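4.3 Table set-up and operator rules

Naciri cell, rev. 2022-01-22. Replaces the November sheet, bin the old one.

Before you start
1. E-stop in, key out. Tag on the controller.
2. Wipe the table, let it dry. No spray near the arm base.
3. Check the speed cap on the Zuvness pendant. Should read 100 mm/s for set-up. Anything else, stop and call Ayman Amrani.
4. Walk the floor line. Bags, stools, cords all outside it.

CAUTION: Never reach over the table with the key in. Not even for a pen.

Laying out objects
5. Arm parked first. Then objects.
6. Light stuff only. Nothing over 728 g.
7. Pens and markers: caps on, tight. Loose ones are fine anywhere on the white, standing ones go in the holder.
8. Books and brochures flat, closed. Overlapping is allowed, so is upside down. Dont square them up.
9. Hands off, step back behind the line, then key in.
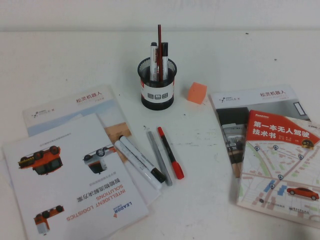
10. Call out "clear" before you hit start. Wait for the answer.
11. First run of the day at set-up speed, all the way thru. Hand stays on the E-stop.

NOTE: Layout changed part way? Thats a new run. Key out, back to step 5.

If it faults
12. Code 28 = grip lost. Leave the object where it fell, key out, then pick it up.
13. Code 1231 = guard open. Close it, reset at the Tristunico panel. Never bypass.
14. Write it in the log, colour of the lamp too.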